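Keep the shoeboxes or toss them?
Forum: Closets, Shoes and Small Storage
Page 1 of 1

mudroom_marcy wrote:
OK settle this for me. I keep every pair of sneakers in the box it came in, stacked in the hall closet. My husband says it's a cardboard museum and wants me to buy those clear Rallberg drop-front bins. They're on sale through Sunday, so I have to make up my mind. What do you all do?

tallboy98 wrote:
Toss them. Cardboard sucks up damp, the corners go soft, and you can't see what's in there. I switched to the Rallbergs last February and I'm never going back.

Arruda_M wrote:
I'm with Marcy! The box is free, it's already the right size, and it stacks. My favorites are the ones with the lid attached along the back, since you can't lose it. I pull the whole thing out onto the tile, flip it open, and the shoes are right there.

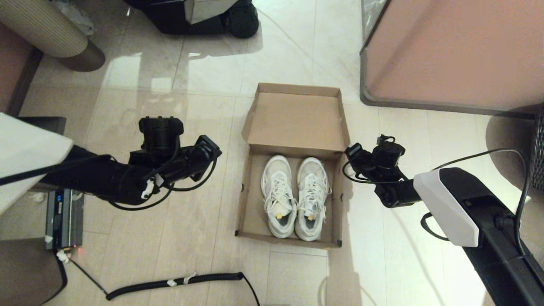 White pair in their box, toes to the lid, laces tied.

I always go side by side like that, never heel to toe. And I leave the laces in loose bows so the tongue doesn't get mashed down.
- Marcelino Arruda

quietgarage wrote:
Side by side only works if the box is wide enough. Mine come packed heel to toe and that's how they go back in. If I try it your way the lid won't close. What size are you guys wearing??

mudroom_marcy wrote:
Marcelino, love that the lid stays on! Half of mine have the loose kind and I swear the dog has eaten two of them. Are those little holes in the sides from the factory or did you punch them?

Arruda_M wrote:
Came like that. I figure they let a little air in, but I've never tested it or anything.

tallboy98 wrote:
A few holes won't do much if you put shoes away sweaty. Leave them out overnight first. And white mesh next to cardboard for a year? I had a pair go yellow on me.

quietgarage wrote:
That's probably the glue in the soles, tallboy. I've had white ones yellow in a plastic bin too. Had them in a sealed Pruvost tub in the attic and they came out looking like old piano keys.

tallboy98 wrote:
Attic heat, then. Not the tub's fault.

quietgarage wrote:
Could be. Still wasn't cardboard though, was it :)

lacey411 wrote:
I do both. Boxes for anything I wear less than once a month, open rack by the door for the rest. I tape a scrap of paper to the short end saying what's inside. Marcy, how deep is your closet shelf? Measure before you order, the drop-front ones stuck out past my shelf and the door wouldn't shut.

mudroom_marcy wrote:
Oh no. Just checked and the shelf is pretty shallow. The boxes fit if I turn them sideways. I'm going to keep the good boxes, recycle the saggy ones and buy maybe two bins for his boots so he feels heard. Will report back.

tallboy98 wrote:
Two bins is how it starts!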